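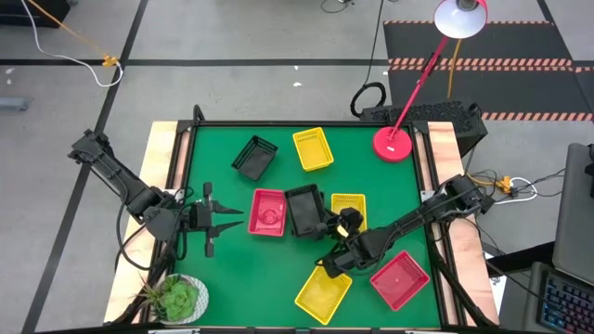
Seven baskets, one green table. Current mood.

Thread, for anyone who has ever believed that the right container would fix their life.

1/ In January I decided to become an organized person. I gave this project a budget of 450 dollars and one weekend. It is now 2019-08-29 and I can report that I own a label maker.

2/ The label maker works great. It labeled the drawer where I keep the label maker. I haven't seen the tape refills in months, and the drawer is full of soy sauce packets.

3/ I started with an app called Jemow, which asks you to photograph everything you own and then "assign it a home." I got as far as 855 items. All of them were in the kitchen. Nineteen were lids.

4/ Where do the lids come from? I have lids for containers I have never met. I threw out four of them and the very next day opened the fridge to an uncovered bowl of chili that would have fit one perfectly.

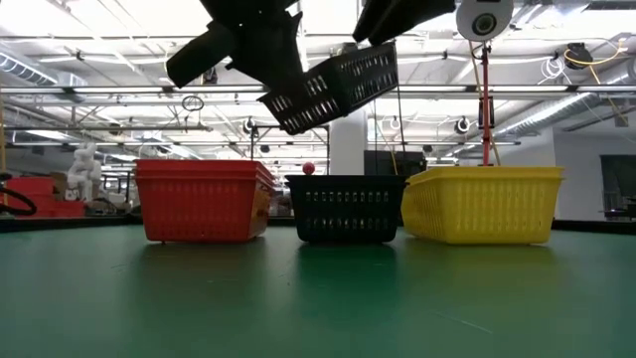 5/ Anyway, the method I landed on after Jemow was sorting by how often you use a thing. Daily stuff up front, weekly stuff behind it, and anything you use once a year goes up high.

6/ This falls apart the moment you're honest about the waffle iron. I wanted it to be weekly. I bought it as a weekly. It's been used twice in six years, and one of those was a grilled cheese.

7/ So then I read the Sárközi book, all 500 pages of it, which is a lot of pages for a book about having less. It says to begin with the closet closest to your front door. Mine contains the furnace.

8/ To be fair to the book, chapter two did get me to deal with the paper. I had every utility bill back to the apartment in Rindivdale, where I lived for eleven months and mostly remember the smell of the elevator.

9/ I shredded the lot in one evening – very satisfying, would do again – and a week later the county wanted proof of a previous address. Guess which one.

10/ Then there's the cable box. You have one too. Mine has a charger for a phone I dropped in a lake. I can't get rid of it. What if the lake gives the phone back?

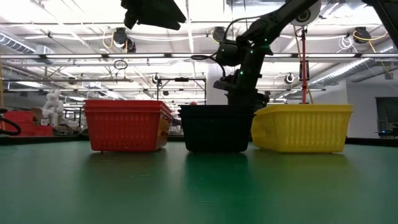 11/ My one real success is the hall. Everything that comes through the front door gets put down in the same spot, and at night I carry it to wherever it belongs. Takes five minutes. I've kept it up since spring, minus the nights I was tired, had company, or forgot.

12/ People keep recommending Drullavar, the store with the matching shelves. I went. You walk through 3000 square feet of other people's calm and come out holding a bamboo thing for sponges. I have one sponge.

13/ The bamboo thing got moldy, so now the sponge lives on the edge of the sink again, like it did before any of this started.

14/ Things I'd tell January me: measure the shelf before buying what goes on it. Don't empty the whole closet at 9 pm. Batteries and birthday candles can share a drawer and no harm will come to anyone.

15/ Also, leave one drawer alone. Just let it be a mess. Mine has scissors, takeout menus, a single roller skate wheel and a key to something. I can find anything in there in four seconds.

16/ Still taking guesses on the key. It's small and brass and it isn't the mailbox.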